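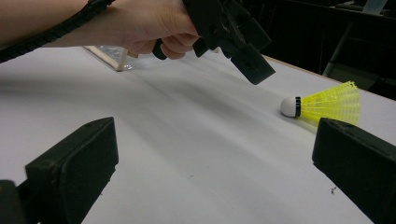 Most visitors to the open day at Plurndale ask some version of the same thing within the first few minutes: why start with something as silly as a shuttlecock, when there must be a thousand more useful things to pick up? It is a fair question, and it has been put to the staff so often that they have stopped hearing anything rude in it. One parent asked it twice, once on the way in and once again over the coffee, and by the second time she had a few ideas of her own about the answer.

We are going to borrow her question for this chapter, because it takes us straight into grasping, and grasping will keep us busy until the end of Part Two.

## Chapter 4: Getting Hold of Things

If you have never been to an open day at a robotics workshop, let me try to give you the feel of one. The Plurndale workshop opens its doors each April, in the middle of the morning, and the first thing people notice is how quiet it is. They come expecting noise and sparks (so did I, the first time) and what they find is people standing at tables, moving small things from one place to another with great patience. A good deal of the work is done by hand, with a gripper that a person holds and steers. You close your own fingers, the black jaws close, and for a moment you have to think about something you have done without thinking since you were a baby.

A shuttlecock is a lovely thing to begin with. Set one down on its side and look at it the way a gripper must. At one end there is a rounded base, small and firm. At the other there is a skirt, wide and open, full of gaps, and on the yellow plastic kind it is nothing but thin ribs and cross-bands. Take hold of the base and you have a small, curved target that may roll away from you. Take hold of the skirt and you have a large target that may bend. Neither choice is wrong! But each asks for a different approach, a different opening of the jaws, and a different amount of squeeze, and those are the three matters we will take up in Sections 4.1 through 4.3.

Visitors are invited to try it for themselves at the Suvis table, named after the training program that the workshop runs with the college at Punton. The usual first attempt goes like this. The visitor comes straight down from above, much too fast, bumps the skirt, and sends the thing skating off in a half circle. Then comes a laugh, then a slower try, and then - often quite suddenly - a clean lift. I have watched this happen with children, with retired machinists, and with one very serious group from the Abella packing plant who refused to go to lunch until every one of them had managed it.

What changed between the first try and the last? The gripper was the same and so was the table. The person had begun to notice where the pads would touch before they touched, and to turn the wrist early so that the jaws arrived on either side of the thing together. We will call this *pre-shaping*, and you will meet the word again and again.

The workshop keeps a notebook for the day, and visitors are asked to write a line in it after their turn. The latest one holds 521 entries, and a great many of them say something about the wrist. Very few mention strength. Keep that in mind as you read, especially when we come to the formulas for squeezing force, which tend to take over a student's attention.

### Before you read on

Find a shuttlecock, or a paper cup if you can't, and a pair of kitchen tongs. Lay the object on its side on a plain tabletop and lift it four times, coming from a new direction each time. Write down which part you touched first and whether the object moved before you had hold of it. Keep your notes close by, as we will need them in Section 4.1, where we look at what happens at the moment of first contact.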